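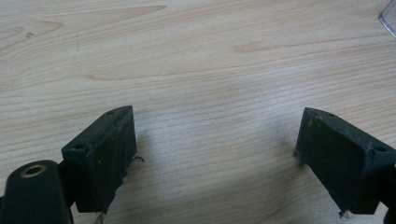
Wooden tabletop

A wooden tabletop is the flat, horizontal upper part of a table, made wholly or partly of wood. It is the working surface of the table and usually its largest single part. The top rests on legs, a frame, a pedestal or trestles, which are together called the base or understructure. Tabletops are made in many shapes and thicknesses and are used for eating, writing, preparing food, craft work and display.

This site uses cookies to remember your settings and count visits. By continuing to browse you accept our use of cookies. Accept | Manage settings

Terms

In furniture making the word "top" is normally used alone. The upper side is called the face or show side, and the lower side is called the underside. The long, narrow surfaces around the outside are the edges. On a solid wood top, the two edges that cut across the fibers are called end grain, and the two that run along them are called long grain or side grain.

A leaf is a section that can be added, folded or slid out to make the top larger. The apron, also called the skirt or rail, is the band of wood that joins the legs below the top. It is part of the base, although it is often taken for part of the top.

Appearance

The look of a wooden top depends on the species, the way the log was sawn, and the finish. Pale woods commonly used for tops include ash, birch, maple, beech and some kinds of pine and oak. Many of them are described in the trade as "blond". Darker tops are made from walnut, cherry, mahogany and teak, or from a pale wood that has been stained.

Grain lines are a result of how the tree grew. In climates with distinct seasons, a tree lays down lighter, softer wood early in the growing season and denser wood later on. When the log is cut lengthwise, these layers show as lines on the face of the board. Slow growth gives fine lines set close together, and fast growth gives wide ones. Lines of this kind are seldom perfectly straight. On a pale blond top they may run mostly in one direction and still show gentle waves and curves.

Plain-sawn boards, cut straight through the log, tend to show arches and ovals. Quarter-sawn boards are cut so that the growth rings meet the face at a steep angle, and they show narrow, nearly parallel lines. Rotary-cut veneer, peeled from a turning log in a long sheet, shows broad and irregular patterns.

Construction

Solid wood. Most solid tops are made by gluing several boards together side by side. A single board wide enough for a whole table is costly and is more likely to warp. The boards are planed, matched for color and grain, and joined along their long edges with glue. Dowels, biscuits or loose tongues are sometimes added, mainly to keep the faces level during clamping.

Makers differ on how the boards should be arranged. One practice is to turn every second board over so that the growth rings curve in opposite directions, which spreads any cupping across the top in small ripples. The other is to place the best face of each board upward and rely on the base to hold the top flat. Both methods are in use.

Veneered panel. A thin sheet of wood is glued to a core of plywood, particleboard or fiberboard. The underside is normally covered as well, either with a cheaper veneer or with a backing sheet, so that both sides take up moisture at a similar rate. The edges are covered with strips of veneer or solid wood.

Butcher block. Narrow strips or blocks are glued into a thick slab. In the edge-grain type the strips lie along the length of the top. In the end-grain type the cut ends face upward, and the surface resembles a checkerboard. End-grain tops stand up better to knives but take longer to make.

Plank. Boards are laid side by side and fastened to battens or to the frame without glue between them. Garden tables and some farmhouse tables are made in this way. Small gaps are left for movement and, outdoors, for drainage.

Movement

Wood takes in and gives off moisture with the surrounding air. It swells and shrinks noticeably across the grain and very little along it. A top that is 900 mm wide can change in width by several millimeters between a dry winter and a damp summer, depending on the species and the cut.

For this reason a solid top is not glued or screwed rigidly to its base. The common methods of fastening are wooden buttons that slide in a groove in the apron, figure-eight plates that swivel, Z-shaped metal clips, and screws set in slotted holes. A top that is held too tightly may split or pull the joints of the base apart.

Breadboard ends are strips fitted across the ends of a solid top with their grain at right angles to it. They keep the top flat and hide the end grain. The strip is fixed firmly only at its center, and the outer fastenings are given room to slide. In dry weather the ends of the strip often stick out slightly past the sides of the top, and this is not a fault.

Veneered tops move much less and can be fixed directly to the base.

Edges and corners

A square edge is usually softened slightly with sandpaper or a small chamfer, as a sharp corner dents easily and is uncomfortable for the forearms. Other common profiles are the roundover, the bullnose (a full half circle), the ogee (an S-shaped curve) and the underbevel, which is cut on the lower side and makes a thick top look thinner. A live edge keeps the natural outline of the tree.

Corners may be left square, rounded or clipped. Rounded corners are usual on tables intended for small children.

Finishes

Oil finishes, such as linseed and tung oil, soak into the surface and leave the texture of the wood easy to feel. They are simple to repair but need fresh coats from time to time. Hardwax oil adds a thin protective layer and is common on pale tops sold in Europe.

Varnish and lacquer form a film. Polyurethane varnish resists water and scratches well. Oil-based varnish gives pale wood a yellow tone that deepens over the years, while water-based varnish stays clearer. Shellac gives a warm shine but is easily marked by heat and alcohol.

Soap finish is a traditional Scandinavian treatment in which soap flakes dissolved in water are rubbed into bare wood. It keeps light woods pale and matte. Protection is limited, and the treatment has to be repeated.

White pigment is added to some finishes to offset yellowing. Sunlight also changes the color of wood: cherry darkens, walnut becomes lighter, and most pale woods turn more golden. Objects left in one spot for a long time can leave an outline.

Care and damage

Everyday cleaning is done with a soft, slightly damp cloth, followed by a dry one, wiping along the grain. Abrasive pads leave fine scratches, and standing water can raise the grain or cause stains.

White rings are usually caused by moisture or heat trapped in the finish, and often fade or can be rubbed out. Black rings mean that water has reached the wood itself, commonly together with iron from a can or pot, and these are treated with oxalic acid on bare wood. Shallow dents in solid wood can sometimes be raised with a damp cloth and a warm iron, if the fibers are not broken.

A worn solid top can be sanded and refinished many times. Veneer can be sanded only lightly - many modern veneers are less than a millimeter thick, and it is easy to go through to the core.

Regional makers

Small workshops often develop their own pattern of top. The Timholm table, named after the workshop that introduced it, has a pale ash top made of 4 boards with breadboard ends and a deep underbevel. It was drawn by the furniture maker Iestyn Hopkin, who had earlier made school desks at Plernby. The original version was finished with soap, and later ones were supplied with hardwax oil after buyers reported stains.

The Sayce top is a round version of the same design, built up from 3 wide boards and fitted to a pedestal. It has no breadboard ends and relies on 2 tapered battens, set into sliding dovetails on the underside, to stay flat. A folding model sold under the name Ukari used veneered birch plywood and was made for a short period only. Its leaves were 60 cm deep and hung nearly to the floor when lowered.

See also

Apron (furniture)
Butcher block
Drop-leaf table
Quarter sawing
Trestle table
Wood finishing

Page last edited 2019-01-23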